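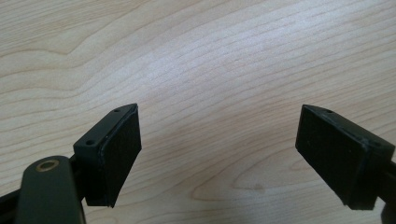 How long should one hand-held demonstration be?

Keep it under 9 seconds for a simple pick and place. Longer tasks should be split into stages and recorded as separate demonstrations.

## Before you record

Clear the table first. Anything left lying on it ends up in the training set, and the policy may learn to use it as a landmark.

1. Squeeze the trigger a few times and watch the fingers. They should close evenly and open all the way.
2. Wipe the pads with a dry cloth. Don't use alcohol on foam.
3. Start the Jandley logger and wait for the tracking light to go solid.
4. Hold the tool still above the table, fingers open, for 2 seconds. The logger uses this pause to mark the start.

## Recording

Move in from above at a steady speed. Line up the fingers before you close them. If you miss, stop and throw the take out. Recovery moves are useful, but they go in their own folder, and Jade MacLeod's notes in the Mamo repo explain how to label them.

Close the fingers fully on the object, pause, then lift. New operators tend to lift while the fingers are still closing, and the robot copies that and drops things.

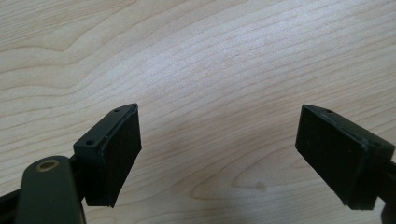 After you release the object, back straight out and return to the open position over bare table. Hold for another 2 seconds, then press stop. The start and end poses don't need to match exactly. Small differences in height and angle help.

## Checking the takes

Run `jandley check session/` when you finish. It flags takes with lost tracking, missing pauses, or a finger width that never changes. Our March set had 2663 takes before checking. Most of the bad ones failed on the opening pause.

Then watch a few at normal speed. The checker can't tell whether you placed the object where you meant to.

Chandrasekhar D'Souza trained the first usable policy here on 91 clean takes of a single task, so start small. Add new objects once that one works on the arm.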